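Mandia shared food store, minutes
October 2020

Present: Yiğit Eren (chair), Hafiz Tjoa (notes), upstairs people x 4, two from Fovuvside on the phone for the first half, line dropped during item 3 and they didn't ring back
Apologies: first floor, all of them, training day

1. Last minutes
Agreed. One correction, the sieve was bought in August and not borrowed. HT to amend.

2. Money
Balance stands at £163 after the Ankrah order. Invoice 2652 paid. Ankrah have changed their delivery charge again, now flat whatever you order, so small top-up orders make no sense. Agreed one order every two months. YE to tell Fovuvside as they usually tag things on at the last minute.
Receipts still going in the drawer loose. Please put in the envelope.

3. Moving dry goods into jars
Long item. Started with the moths and sort of stayed there.
Moths seen in the rice and in one bag of oats, both thrown out. Everything opened since then to go in jars with a proper lid, no more pegs, no more rolled tops with elastic bands. YE wanted glass only. HT pointed out half of what we have is plastic and it's perfectly good if the lid shuts. Left it that either is fine, clear ones preferred so people can see what's running low.
Hinged lids: liked by most. You can open them with one hand and the lid doesn't wander off. Complaint that powdery things get in the hinge. Wipe it then.
Lids to be shut after use. Third time this has been minuted.
Fovuvside asked if they could have spare jars, yes if any left over. (Line went here.)

4. Labels
Agreed masking tape and marker, on the side of the jar, never the lid because lids get swapped. Name of the thing, date opened, initials.
Pale stuff is the real problem. Semolina, breadcrumbs, ground almond, milk powder, the brown-ish sugar, all look much alike through the side of a jar. Someone made a crumble with couscous. No names taken.
Sindis label printer discussed, price read out, moved on.

5. Packets that stay as packets
Not everything needs decanting. Things with their own spout or screw cap stay in their own pouch, pointless washing up otherwise. Stand-up pouches to go at the front of the shelf where they don't get pushed over.
Packets where most of us can't read the print: whoever brings it in writes the English on a bit of tape and sticks it on the back. Don't cover the ingredients or the date. HT offered to help with anything in Chinese, upstairs to help with the Turkish and Polish.
Allergens, same thing but in capitals. Agreed without discussion which must be a first.

6. Table
Used for sorting and for weighing out. To be wiped before and after. Bags not to be cut open on the bare top, use a board. Complaint re sugar on the carpet, hoover is in the cupboard by room 443 and the key is on the hook.
YE asked about a cloth or oilcloth for it, general feeling was one more thing to wash. Not carried.

7. Yellow pouch and the jar
Which gets a tape label first. Pouch is the one with the green cap, mostly Chinese on the front, and kelp on the red band as far as we can make out. HT thinks seasoning, wouldn't swear to it. Small discussion of whether it would do in soup. Jar next to it to be labelled by whoever filled it, if no one owns up by next meeting YE will taste it and decide.
Wooden table, both items:

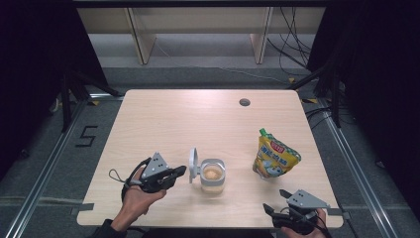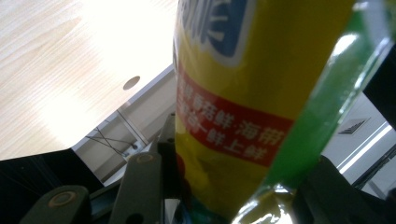
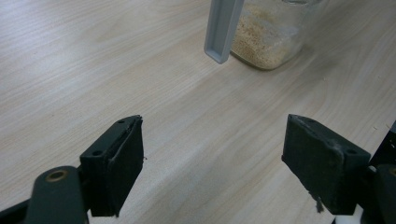
8. Shelves
Low shelf for heavy things, tins and oil, nothing in paper bags as that is where the moths were. Middle for jars. Top for whatever people don't need weekly.
Upstairs asked for own section. Discussed, went round twice. Agreed a trial until the next order and then look again. YE against, wants it noted. Noted.
Old spice tins: smell them, if no smell bin them.

9. Next order
List goes up on the door, write clearly. So far: red lentils, plain flour, porridge oats, sunflower oil, tea (the strong one), bay leaves. Chickpeas dried or tinned was put to a show of hands, tinned. Somebody has written "nice biscuits" again, need to know which.
HT to ring Ankrah and ask if the big flour sacks can be split bewteen us and Fovuvside at their end.

10. AOB
Scales need a battery. Large funnel missing, last seen with upstairs, upstairs say not.
Tea towels, rota has lapsed, YE to write a new one.
Thanks to whoever cleaned the inside of the cupboard doors.

Actions
HT: amend last minutes, ring Ankrah, tape and marker pens
YE: tea towel rota, delivery charge message to Fovuvside, battery
Upstairs: look for the funnel anyway
Everyone: lids

Next meeting same place, date to folow by email.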